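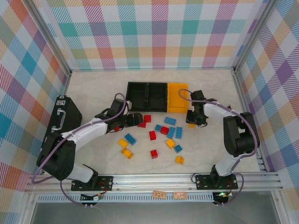
**No. 28**

I've had a few emails asking how the rain gauge is going, so this one is all rain gauge. If you come here for the bread or the ute, skip it and I'll see you next time.

We moved to Cerneck four years ago. The sign on the way in says population 2,712, and it said that when we arrived, so I suppose it will say that until somebody drives into it. The house came with a tank, a pump that needed replacing, and a plastic wedge gauge cable-tied to the front fence. The previous owner, Arnout Schouten, left a school exercise book in the kitchen drawer with his readings in it. Most days had a dash. Where there was a number he'd often written a note next to it, things like "hail" or "away, total for three days" or once just "finally".

I hadn't planned on keeping it up. The first week I wrote down a reading in his book to see how it looked under his, and then I'd started.

## What was wrong with the old gauge

The wedge gauge is fine for telling you whether it rained. Ours had gone cloudy, and below 5 mm you could read it three ways depending on how you held your head. It was also on the fence, directly under the edge of a peppercorn tree. When it rained lightly the tree caught the lot. When it rained heavily the tree dripped into it for an hour afterwards. I kept those readings for most of a year before I understood how bad they were.

Attila Simon, two doors up, has a gauge on a post in the middle of his back paddock, and we used to compare at the letterbox. He was nearly always higher than me. I put it down to him being a bit generous. One morning after a decent storm I had 14 and he had 22, and he walked down to look at mine, looked up at the tree, and walked home again.

So I bought a proper one. It's a Zutus, the big cylinder type with an inner measuring tube and a funnel on top. It holds 100 mm in the overflow before you'd lose any, and so far I haven't come close. Wuyts in the main street ordered it in for me and it took five weeks. They also sold me the post, the concrete and the wrong size of bracket.

## Where to put it

The usual advice is that a gauge should be twice as far from any obstacle as the obstacle is high. On a house block that rules out nearly everything. I walked around with a tape and a bit of chalk and ended up with one patch of lawn between the clothesline and the veggie beds that nearly passes. The shed is slightly too close. I've written that in the front of the book so whoever reads it later knows.

The post is a treated pine one, set in about a bucket and a half of concrete, with the top cut on an angle so drops don't splash off it into the funnel. I got that from an old pamphlet and I can't say whether it matters for an ordinary shower, but it took one extra cut with the saw. The rim of the gauge sits above the top of the post. I checked it with a spirit level in both directions and I check it again after strong wind. It moved once, in the first winter, when the ground got soft.

I mow around it by hand with the clippers. The whipper snipper throws grass into the funnel.

## The routine

Nine in the morning. I go out, lift off the funnel, read the tube at the bottom of the curve in the water, write it down, tip it out, put it all back. It takes less time than boiling the kettle.

A few things I've settled on over time:

- The reading goes against the day I read it. Arnout put it against the day before, so there's a line ruled in the book where his method stops and mine begins.
- I write a zero on dry days. A dash could mean dry or could mean I forgot.
- Under 0.2 mm is "trace". Dew gets in too, and I've given up trying to separate them.
- If we're away, the total goes on the day we get back with a bracket around the days it covers. I don't divide it up.
- Pencil. I had one page in biro and it ran.

Daylight saving annoyed me for a while. I now stick to nine by the clock all year, and there's a pencil mark in October and another in autumn where it shifts. People who do this seriously have rules about it. I looked them up, found them sensible, and still go by the kitchen clock.

## Frost, ants, birds

In winter the water in the inner tube can freeze overnight, and a frozen tube can split. On nights when frost is forecast I take the funnel and the tube inside and leave only the outer cylinder out. If anything falls I pour it into the tube in the morning through the funnel. You lose a drop or two on the sides. I can live with that.

Ants like the funnel in summer. There was a week when I had a fine black crust of them around the neck and the water was going through slowly enough that some of it was probably evaporating first. Hot water and an old bottle brush fixed it. I do that on the first of each month now whether it needs it or not.

Magpies perch on the rim. I don't need to explain what that does. Bongani Modise, who runs the gauge at the school farm, glued a ring of plastic spikes around the post below his and it made no difference at all. They just sat on the rim as before and he cut his hand taking the spikes off again.

## Last year

The total was 618 mm. That's the number most people want, and it's the least interesting page in the book. It came to slightly more than the year before and slightly less than what Arnout had in his best year, although with his tree I wouldn't lean on that too hard.

What I find more useful is how it was spread. We had a wet start, then a long stretch in late autumn with hardly anything, when the tank got down to the second-bottom rung and we were timing showers. Then most of what fell in winter came as small amounts, twos and threes, which is no good for filling a tank but did the garden a lot of good. The broad beans were the best we've had. Spring had two proper storms, and those two accounted for a lot of the year on their own. One of them came across from the west in the middle of the afternoon while I was on the roof clearing the gutters, so at least they were clear.

My sister-in-law Liv Grønli lives on the coast where she gets that sort of rain in a fortnight. I sent her the total and she sent back a photo of her driveway under water.

I used to guess at all this. I would have told you last winter was dry. It felt dry, with all those grey days and nothing much in the tank to show for them. The book says it was close to ordinary. On the other hand I remembered January as wet all through, and it was mainly the one weekend.

## Putting it in a spreadsheet

I resisted this, then did it over a few evenings. I typed in my own readings first and then Arnout's, with his dates moved along by a day to match mine. His sevens and ones are hard to tell apart. In a few places I left the cell empty and put a note beside it.

Cor De Smet, who is better at this than I am, set up a sheet that adds up the months and makes a bar chart. He wanted me to get one of the electronic gauges that sends readings to your phone. His is a Privotia and it's a nice bit of gear, with a bucket inside that tips and counts. It also told him last spring that he'd had rain every hour for two days when a spider had moved in. I'll stay with the tube for now. I like having a reason to go outside at nine, and on dry mornings I usually end up picking something or pulling a weed on the way back.

The exercise book is nearly full. I bought another the same size from the newsagent so they'll sit together in the drawer. The lines are a bit narrower in the new one, and I'm going to have to write smaller or run each month over the page. I'll probably run it over.

## Since you asked

Two people wrote in wanting to know if rain readings are any use when planning a tank. Yes, up to a point. One millimetre on one square metre of roof is one litre, so take the area of roof that drains to the tank, multiply by your rainfall, and knock some off for what the gutters and the first-flush pipe lose. Do it month by month, though. A yearly figure would have told us our tank was plenty big enough, and in late autumn it wasn't.

We're getting quotes for a second one. The slab has to go where the compost bays are at the moment, so the bays need to shift first, and they can't go near the gauge.

It was 3.4 this morning.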